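3 Nov 2019

Crown seat on the lower left first molar, tooth 19. Arrived at Stadden Dental at ten past, seen at half past. Recording this while the details are fresh, as I did for the root canal in July.

Numbness: one cartridge, infiltration only, no block. Dr. Ezeani said a block was not needed for a seat on a root-treated tooth and that the injection was for the gum. Lip was normal again before I got to the parking lot.

Temporary came off in one piece with a hemostat and a quarter turn. Old cement was cleaned from the stump with a hand scaler, then pumice on a cup. There was a sour taste for a few seconds, which he put down to leakage under the temporary at the cheek side. I had reported cold air sensitivity on that side in the tooth in front, number 20, and he noted it in the chart again. Tested 20 with a cold swab. Response came fast and went away fast. He is content with that.

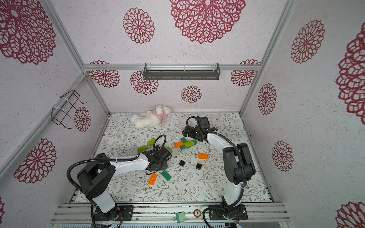

Try-in took longer than the seat. First pass of floss between 19 and 20 would not go through at all. He marked the contact with thin film, took it down on a rubber wheel, tried again. Three rounds. After the third round the floss snapped through with the same force as on the right side, and that is the standard he uses. The back contact against 18 was fine from the start. Bitewing taken to check the margin: closed on both sides, no overhang. I asked to see it and he turned the monitor.

The crown is zirconia, milled by Skumach, the lab across the river. Shade is A3, one step darker than the temporary. The lab slip lists the case number as 3,483. I copied it down in case a remake is ever needed. Mererid Gittins at the front desk says the lab keeps the scan file on its side and the office keeps only the slip.

Cement is a resin-modified type. Held bite on a cotton roll, light for two seconds per side, excess peeled off in a strip, then a further wait on the roll. He ran knotted floss through the contact and pulled it out sideways to bring any remaining cement with it. Some came out.

Bite check with the 200 micron blue paper, then thin red film. One heavy mark on the back inner cusp. Adjusted twice, then polished. On the second check I had the chair upright, which I had asked for. Last time the bite was set lying back and it felt high when I stood up.
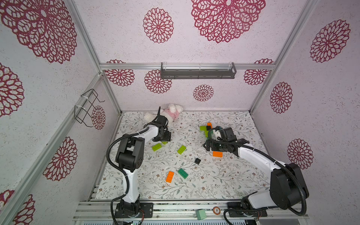 Billing. Tevora has the claim under major services. The plan waiting period ran out before the prep date, so that should not come up again. Mererid submitted on the seat date, as Tevora requires, and attached the pre-op film along with the root canal completion film from Herrero Endodontics. The first estimate left out the core buildup. It is now a separate line. She expects a reply in 17 business days. If the buildup is denied as part of the crown, she will send a written narrative from Dr. Ezeani with the amount of tooth lost.

Instructions given: nothing sticky until tomorrow, floss tonight as usual, sleep with the night guard only if it seats fully. It does not seat fully. The guard was made over the old filling and now rocks on the left. Have put it in the drawer. He can grind the inside to fit and wants me to bring it to the recall visit, which is in 6 weeks. Note: take the guard and its case, and the older guard as well for comparison.

Status at 9 p.m.: gum sore on the cheek side, level two out of ten. No pain on biting. Chewed rice and soft carrots on the right, then bread on the left without trouble. Cold water on the left gives a short response in 20, same as in the office. Nothing taken for it.

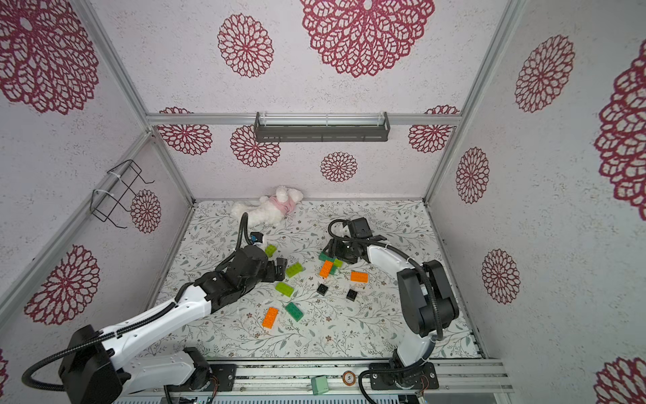 Question to put to myself before calling the office: when does a new crown count as high?

If it touches before the other teeth on a light tap, or if it is still sore to bite on after several days, it needs another adjustment.

Tapped lightly ten minutes ago, sitting up. Both sides met together. Will repeat in the morning before coffee and write the result under this entry.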